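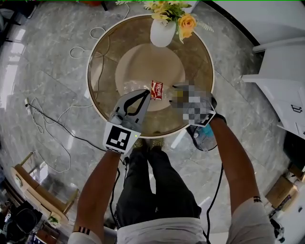

**gbaird_dunbar** wrote:

I've been going round and round on depth filtering for our handheld demos and would love to hear how the rest of you handle this. We collect with two hand-held grippers and a head camera, and the policy we train on it is fine on our wooden bench and hopeless on furniture people really own. The glass-topped table is my worst offender by a long way. The tinted top lets you see the round base underneath, so our stereo depth happily reports the base, or the floor, or some mushy average of the two, and the planner then believes the snack packet is floating in mid-air over nothing at all! The marker plate on the gripper body tracks well enough in the same clip, so I do trust the hand pose. It's the surface I can't pin down.

What I have at the moment (please be gentle) is a pre-processing step in Flamitz that throws away any depth point more than 100 mm below the lowest fingertip position in the clip. It works, sort of. It also eats the floor, and anything that starts out on a lower shelf. Is there a more grown-up way of doing it?

Gavin

---

**tiina_k** wrote:

Hello Gavin, and welcome to the club, we have all got a table like that somewhere.

I'd turn it about and let the gripper tell you where the surface is. When the fingers close on something flat like a packet, the tips are very nearly touching the tabletop, so each grasp gives you one decent height. Gather the closing moments across a session, fit a plane, and pass that to the planner as the support surface. You can leave the stereo depth alone then, and simply stop believing it inside the table outline.

We do this in Humum with a small script that I can tidy up and share. It needs 3 grasps spread over the table before the fit settles down, and more if the person is a bit of a snatcher and grabs things by the top edge.

One warning from a very long week in April: check the offset between the marker plate and the fingertips before you blame anything else. Ours had been measured with the fingers closed, and the tips on our gripper travel in a slight arc, so every plane came out too low and I rewrote the fitting code twice for no reason whatsoever.

Tiina

---

**pichit.c** wrote:

I'm going to disagree with both of you, in a friendly way I hope :)

Why does the planner need a plane at all? If you're training an image policy from the wrist and head views, the glass is just one more appearance to learn. We gave up on depth altogether and put the effort into variety: glass, lacquer, patterned cloth, a mirror tray that made me want to lie down. With nearly 700 clips in the mix, the policy stopped hesitating over see-through tops and I haven't opened a point cloud since.

Every filter you add is something you'll have to remember at run time, on a table you've not met yet.

---

**gbaird_dunbar** wrote:

Thank you both, this is so much more than I hoped for!

Pichit, I do see the appeal, and I'd love to drop the whole depth branch. But our arm still has a classical collision checker sitting behind the policy, and the safety people (quite rightly) won't let me switch it off. It wants to know where the table is, otherwise it'll let the arm go straight down through the glass with a clear conscience.

Tiina, yes please to the script. Does it cope with the head camera moving about? Ours wanders a fair bit as people lean in, and with a lens that wide the straight lines near the edges are anything but.

---

**tiina_k** wrote:

It doesn't use the head camera for the plane, only the gripper poses in the world frame, so lean in as much as you like. If those poses come from seeing the markers in the head view, though, then the lens model matters a great deal. Use a proper fisheye calibration and look at the errors near the rim separately, as the average will flatter you.

---

**catriona.ogilvie** wrote:

Jumping in as the person who looks after the collision side at Goten. Gavin, please don't feed a fitted plane to the checker as an endless sheet. We did, and it blocked every route that dipped past the edge of the table, including the perfectly sensible ones. Clip it to the outline from the colour image (a round rim makes for an easy ellipse fit once you've undistorted it) and pad it a little.

And I'm with Pichit on half of this. Keep the plane out of the policy's inputs and give it to the checker only. Then if the fit is off you get a refused motion, and the policy hasn't learnt to lean on it.

---

**pichit.c** wrote:

I can live with that half. I still think you'll be maintaining the plane code long after the policy has stopped needing any help, but a checker is a checker.

---

**gbaird_dunbar** wrote:

Right, so the plan is: redo the fingertip offset with the fingers open and closed, fit the plane from grasps, clip it to the rim, checker only. I'll leave the depth cut-off in for the old bench clips, as I haven't the heart to reprocess them. Tiina, my address is in my profile whenever the script is ready, and there's no rush at all, I've got the calibration to get through first.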